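Community Help > Work and Redundancy > Shift Changes

Home Topics Ask Recent Sign in

Reading time: 3 minutes

Second shift being withdrawn at our plant: does a move to days count as a new contract?
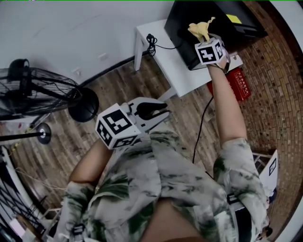 Posted by Segundo Salazar

I am employed at the Gagnon assembly works in Minia, on the second shift, which finishes at 11 at night. The company informed all staff in October that the second shift will be withdrawn in the new year. The notice states that 373 posts are affected out of a workforce of 1,769, and that up to 100 of those affected may be offered places on the day shift.

My own letter offers me a day place on the trim line. The basic hourly rate is unchanged, but the shift premium would be lost and my present grade is described as "under review". My written contract names the second shift as my normal hours. I have been asked to sign and return a form of acceptance, and no closing date is given on it.

I should be grateful for guidance on two matters. Does signing the form bring my present contract to an end? And if I accept the day place and find that it does not suit me, would I still be entitled to redundancy pay?

Kilutine

The form of acceptance should be read with the letter, and neither should be signed until the grade has been settled in writing. Where a contract names particular hours, an employer would ordinarily need the agreement of the employee to alter them. A signed form is likely to be treated as that agreement.

It does not follow that the earlier contract is wiped out. Service normally continues to run from the original start date, provided there is no long break between the old post and the new one. You should ask the personnel office to confirm your start date and to state whether the offer is a variation of the existing contract or a fresh post offered in place of redundancy. The two are handled differently. In the second case the law commonly allows a trial period, which in Great Britain is four weeks, and an employee who reasonably finds the work unsuitable within that time may keep the right to a redundancy payment. In the first case there may be no trial period at all.

The loss of the premium is a relevant matter in deciding whether the new post is suitable. So are travel, caring duties and the standing of the grade. I would advise that these points be set out in a short letter — one page is sufficient — and that a copy be kept with the original offer.

If a union is recognised at the works, its representative should be given sight of the form before it is returned. There may already be a collective agreement on the premium. At some works it is paid at a falling rate for several months after a shift is closed.

Sanau

Do not sign anything. When they closed nights at my last place the ones who signed first got the worst jobs.

Kilutine

I would add a note of caution to the reply above. To decline a suitable offer without good reason may lead to the loss of the redundancy payment altogether. A written request for further particulars is the safer course, and it should be sent before the trim line place is due to begin.

Segundo Salazar

I am obliged to you both. I have written to the personnel office asking for the start date, the grade and the status of the offer, and have kept a copy.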